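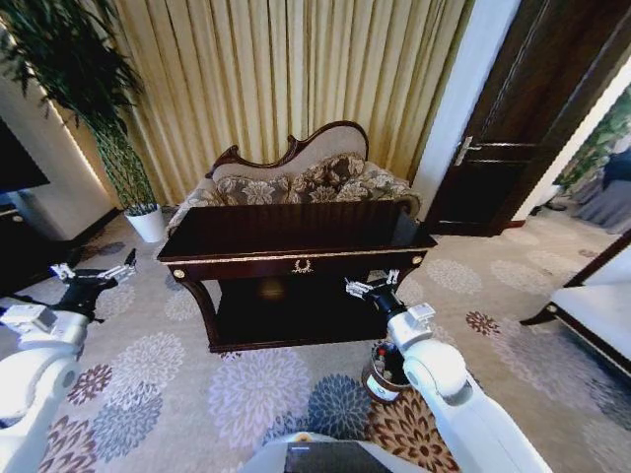

4 min read

Fitting a table plane on glossy tops

Daneshvar June 26, 2024

Dark polished furniture gives stereo depth very little to match. On a top like the console table's, the curtain behind shows up as faint vertical streaks, and the Gastevis plane fitter may place the surface well below its real height. The steps assume a head camera and a working hand-eye calibration.

1. Park both grippers clear of the tabletop and leave them open.

2. Capture 5 depth frames with the head still. Take the per-pixel median.

3. Mask the interior of the top. Keep a strip along the front edge. Gold trim on a dark apron gives good contrast, and the matcher returns usable points there.

4. Fit a line to the strip, then constrain the plane to contain that line and be level with the floor. Set min_inliers to 300. If the fit returns fewer, widen the strip and repeat.

5. Publish the plane as table_top and lock it before planning any arm motion.

Objects get segmented after the lock. A clear bottle lying on its side returns patchy depth, so seed the cluster from color: the red cap and the red and white label are enough. Project the seed onto the locked plane and grow from there. 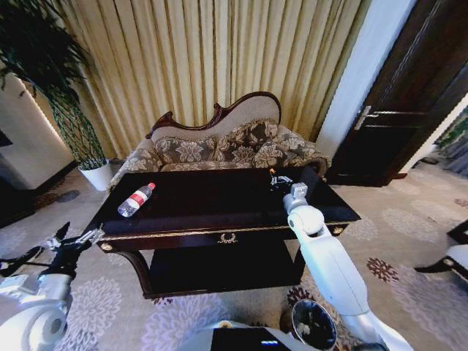
Do I need to refit the plane when the base moves?
Refit after any base motion. The locked plane is stored in the base frame and does not follow odometry.

If the planner still reports contact at approach, raise table_top by 4 mm and replan.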